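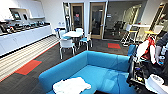

Zindmont will add the crime drama "Fagerlund" to its catalog in March, ending a gap in which the series could be seen only on disc. All 80 episodes move over from Cammont, whose license ran out this fall.

The deal covers streaming rights in 2 territories. Picture quality will vary by season. The early ones were shot on film and finished on tape, and Zindmont has rescanned the negatives. Later seasons were finished in high definition and will run from the existing masters.

"We logged 1,327 reels before any scanning began," said Halvard Holmgren, who ran the restoration. "A handful had no usable audio and went back to the tape."

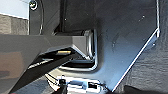

Color took longer than scanning. Showrunner Evaristo Lo Presti wanted the night interiors kept dark, with detail held in the shadows - a problem for compressed video, where near-black areas break into blocks. Zindmont raised the rate for the night episodes and left the rest alone.

Episodes will run at their broadcast length. The pilot, cut for repeats, returns to its full 90 minutes. The spinoff "Zalwood" is not part of the agreement and stays with Cammont.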